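家里那堆合同、收据、借条，我是这么收的

2019年5月20日 星期一　分类：居家小窍门

上个月搬家跟房东闹了一点押金上的不愉快，群里好几个姐妹问我最后怎么要回来的，我在群里零零碎碎讲了好几遍，干脆写成一篇放这儿，以后谁再问我就甩链接啦。

先声明，我不是律师，也没学过法律，就是一个爱收拾屋子、被坑过几回的普通人。真碰上大事还是找专业的人，别拿我这篇当尚方宝剑。

先讲押金的事。我在Coltivdale那边租了三年，房子是通过一家叫Drirance的中介找的，押金3000。退房那天房东进门转了一圈，说厨房台面有烫痕，卫生间柜门合页松了，墙上有钉眼，要扣2000。我当时脑子嗡的一下，因为那个烫痕我搬进去的时候就在！合页也是！钉眼我认，有几个确实是我挂画钉的。

好在我有个毛病，什么纸都舍不得扔，什么角落都爱拍。回家翻出入住那天的交接单，背面我自己拿圆珠笔写了一行“台面靠灶处有烫印，卫生间柜门松”，下面有中介小哥签的字。再加上当天发给房东的照片，聊天记录都还在。我把这几样拍下来发过去，语气客客气气的，隔天他回了一句“那就算钉眼的钱吧”。最后扣了195，我觉得挺公道，事情就结了，连架都没吵。

所以下面这些全是围着“纸”转的，想到哪儿写到哪儿。

交接单背面一定要写字

租房合同里一般会附一张物品清单，印得特别简单，空调一台、床一张，完了。新不新、坏没坏全都不写。我的做法是当着对方的面在背面补，一条一条写，写完请对方签名写日期。不好意思开口的话就笑着说“我记性不好，写一下咱们都省事”，我用这句话从来没被拒绝过。

写的时候尽量具体。“墙面有污渍”这种太笼统，“主卧进门右手墙，齐腰高，一块巴掌大的黄印”就好多了。水表电表燃气表的读数也写上，顺手拍一张。

照片拍完当天就发给对方

自己手机里存着一百张也行，可是发出去的那一份更管用，发送的日子明明白白摆在聊天里。我一般发完还会补一句话：“这是今天入住时的情况，您看一下有没有问题。”对方回个“好的”就够了。

拍的顺序我也有讲究：先站在门口拍一张全的，再走近拍毛病。光拍特写的话，过两年自己都认不出那是哪面墙（我真认不出来过）。

小票会褪色，赶紧复印

超市和电器店那种热敏纸小票，放在抽屉里一个夏天就白了。我以前买过一台Koromberg的除湿机，保修期里坏了，兴冲冲翻出小票，上面一个字都没有，跟擦屁股纸似的。后来靠付款记录磨了好久才给修。

现在凡是带保修的东西，买回来当晚就拿小票跟保修卡一起复印，复印件和原件订在一起，再用手机扫一份。别拿透明胶直接贴在字上啊！我妈就爱这么干，贴过的地方没多久字就淡了。也别放在灶台旁边的抽屉里，别跟塑料皮的本子紧贴着。

借条别写在烟盒上

亲戚朋友之间借钱，谁都不愿意提写条子，我懂。可是真借出去了，写一张对两边都好，省得过年坐一桌心里犯嘀咕。我家的习惯是找一张正经白纸，用黑色水笔，写清楚谁借给谁、因为什么、多少钱（大写小写都写）、哪天借的、说好哪天还，借的人自己手写签名，最好带上身份证号。钱尽量走转账，备注里打上“借款”两个字。

名字要写身份证上那个。我家有个长辈大家叫了几十年小名，条子上就写的小名，后来想想真是一头汗。

还有，还了钱就把条子要回来，或者让对方写张收条。还了一半的也写，写明还了多少、还欠多少。旧条子别随手撕了扔垃圾桶，剪碎了再扔。

“定金”和“订金”看仔细

装修、订家具、订酒席的时候，单子上那个字一定要凑近了看。我听懂行的朋友讲，一个宝盖头一个言字旁，真要反悔的时候待遇差得远呢。我去年在Bouvier订沙发，销售手写单子写了个“订”，嘴上又说“这个不退的啊”，我就请她把“什么情况下退、什么情况下不退”写在备注栏里。她愣了一下也写了。后来沙发按时到的，这张单子没派上用场，不过我还留着呢，跟沙发的保养说明夹在一起。

口头答应的赠品也写上去。送靠垫两个、送一次上门清洁，都写。

我的纸分三个袋子

以前我弄过特别复杂的分类，标签贴了五颜六色，坚持了两个礼拜就乱套了。现在就三个带扣的文件袋：

一个放“还在用的”，比如现在的租房合同、宽带合同、保险单、在保修期里的电器票。
一个放“办完了但不敢扔的”，退租的、还清的、修好的。
一个放证件复印件。复印件上我都会斜着写一行“仅供办理某某业务使用”，字压在复印件的字上面，但别把号码糊住。

每个袋子最前面夹一张白纸当目录，铅笔写，方便改。拿走一张就在目录上画个圈，放回来再擦掉。听着啰嗦，其实一年也画不了几回圈。

至于一份东西要留多久，我自己的土规矩是办完以后再放三年，过了才考虑扔，房子的、结婚的、上学的一辈子都不扔。这个只是我家的规矩，大家心里没底的话就问问专业人士，或者干脆一直留着，纸能占多大地方呀。

袋子放哪儿

千万别放床底下。我在老房子放过，梅雨天拿出来一股霉味，合同的边都起毛了。厨房和卫生间更不用说。我现在放在卧室衣柜的中间一层，跟换季的被子做邻居，袋子竖着靠柜壁，里头丢一包干燥剂，到了六月换新的。干燥剂就用买鞋、买零食攒下来的那种，别破包就行。

有人喜欢把要紧的纸塞在被子中间，觉得保险。我奶奶那辈人都这样，可是被子一晒一抖，东西飞到哪里都不知道。我有一次差点把一张收据跟被套一起丢进洗衣机！所以现在收被子之前一定先摸一遍，再抖一遍，然后才折。 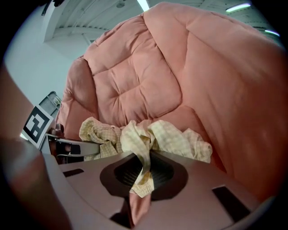

粉色绗缝被和浅黄格子布

过塑这件事

经常有人问合同能不能过塑。我的答案是别。过了塑就没法再往上签字盖章，有些地方看到过塑的原件还不肯收。用那种透明的插页袋就好，随时抽得出来。订书钉我也尽量少用，潮了会生锈，锈印子正好烂在签名旁边就太气人了，用塑料包的回形针吧。

两页以上的合同，签的时候每一页都签个名，或者把几页错开一点，在骑缝的地方签。空白的地方画一道斜线。有涂改的，两边都在涂改处签一下。我第一次租房的时候什么都不懂，中间那页被换过都不晓得（后来发现是中介自己打错了字重新打的，虚惊一场，但那一晚上我真没睡着）。

手机里也理一理

扫描件的名字我统一写成“年月＋什么事＋跟谁”，比如“201906宽带续约”。别用默认的那串数字，找起来想哭。存两个地方，手机一份，移动硬盘一份。聊天记录换手机之前记得迁移，这个我吃过大亏，有一年旧手机直接拿去换了个不锈钢盆……盆倒是还在用，和面正好。

重要的语音消息，我会再用文字跟对方确认一遍：“刚才您说的是月底之前来修水管，对吧？”对方回个“对”，以后往上翻也好找，不用一条一条点开听。

留言区有人问水泡过的合同怎么办，我试过一回：先别硬揭，平放在吸水的厨房纸上，上下各垫几层，压一本厚书，纸湿了就换。别用吹风机热风对着吹，我吹过，纸卷得像虾片。半干的时候再慢慢把页分开，全干了马上扫描。

下回想写写物业费单子和停车位那点事，那个袋子我还没理完，得等周末有空把它全倒在地板上。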